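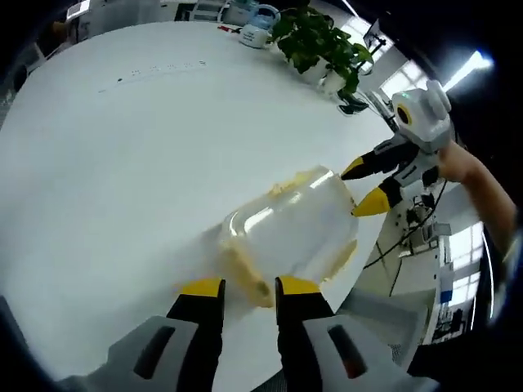 A clear plastic tub on its side on a round white table.

Filed under: Awards & Engraving > Reviews

Print this page | E-mail to a friend

Skollport Desktop Engraver: six months of club medals

I bought the Skollport back in December, right after our swim club's regular medal shop raised its prices again, and I've now put enough medals and little trophy plates through it to have opinions (plenty of them!).

Setup took me an evening. The printed guide is thin, but the plates snap into the clamp nicely and the software comes with a Wivora font pack that looks great on small brass. Lettering under 2 mm gets mushy on the cheaper Dunstan blanks, so I stick to the swimmer's name, the event and the year, and leave the club motto off.

Speed is fine. A plain medal back takes me 60 seconds, and a full cup plate with a border is more like a cup of coffee. I did the whole spring meet in two sittings and only ruined three plates, all of them my own typos. Check your spelling before you press start, is all I'm saying.

What I don't like: the lid rattles, the spare tips are pricey, and the clamp won't hold anything curved. If you want to engrave straight onto a cup you'll need the Lorora jig, sold separately, and I haven't talked myself into that yet.

I paid $900 on sale and the regular price is $1000. For a club handing out awards a few times a year I'd buy it again, but wait for the sale.

Four stars out of five.

Posted June 21, 2024

Related reviews
Ribbon or lanyard for kids' medals?
Dunstan brass blanks, tested
Resin cups vs. metal cups
Trophy cases for small hallways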